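Search this site
Search
Enter keywords

Progress Report on the Cundar Demonstration Library
Submitted to the Hatthorpe Fund, Feb 10, 2025

1. Purpose of this report

This report covers the second period of the grant for the Cundar library, a body of recorded examples from which a learning system is to be trained in simple handling tasks. It sets out the work completed, the state of the simulated portion of the collection, the problems met, and the work planned up to the end of April. Spending is reported separately on the Fund's own form.

2. Work completed

The grant agreement called for 20 task types to be defined before collection began in earnest. Of these, 19 have been defined and approved. The remaining one, which involves passing an object between two arms, has been held back until the scoring rules for it are settled. The Fund's program office was told of this delay when the last payment was requested.

Collection has been carried out in 42 sessions. Each session follows a written plan that states the task, the starting positions, and the point at which an attempt is to be stopped. Operators record failed attempts along with successful ones and label them as such. In the first period failed attempts were discarded at the station. That practice has ended, and the project regrets the loss of material that would now be of use.

All records are stored in the Trelura archive. The file layout was changed once during the period, and older records have been converted to match.

3. Simulated examples

Part of the library is produced in simulation with the Marty environment. Simulated examples are less costly to produce, and the starting conditions can be varied between attempts without resetting a physical station. They are kept in a separate branch of the archive so that later users can choose whether to include them.

Reviewers check sample views from this branch before a batch is released. Some views are taken very close to the arm, so that a joint housing and the parts next to it fill much of the picture and little else can be made out. The review team has not yet decided whether views of this type should count toward the collection total. Until a decision is made they are kept and marked "close view" in the index.

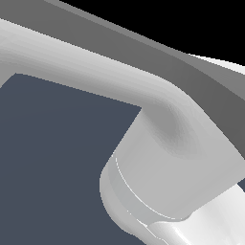

4. Problems and corrective steps

Nine sessions were set aside after review. In most of them the clock on the recording computer and the clock on the arm controller did not agree, and the motion record could not be matched to the camera record with confidence. A clock check now forms part of the opening steps of every session. The affected sessions will be repeated at no added cost to the Fund.

Labeling has been slower than planned. Two labelers often disagreed on the moment at which a grasp begins. The labeling guide has been rewritten to define that moment by the motion of the fingers, and a portion of the earlier labels is being redone under the new wording.

5. Plans through April

The project will complete the repeated sessions, settle the scoring rules for the remaining task type, and issue a first release of the library to the partner groups at Hatthorpe. A short training run will be made on the simulated branch alone and another on the full library, using the same settings, and both results will be included in the next report.

The project requests no change to the budget. It does request written confirmation that the labeling work may continue past the date given in the original schedule.

Comments (3)

gridline9: Will the set-aside sessions be released too, even without matched clocks? They could still be useful for labeling practice.

Reader at Hatthorpe: Section 3 should say whether the simulated branch uses the same task names as the physical one. We had trouble with this in the first batch.

m_tolland: Please post the new labeling guide when it is ready.

Related items
Cundar Demonstration Library: First Period Report
Trelura Archive: Notes on the New File Layout
Marty Environment: Setup Guide for Partner Groups
Hatthorpe Fund: Reporting Dates and Forms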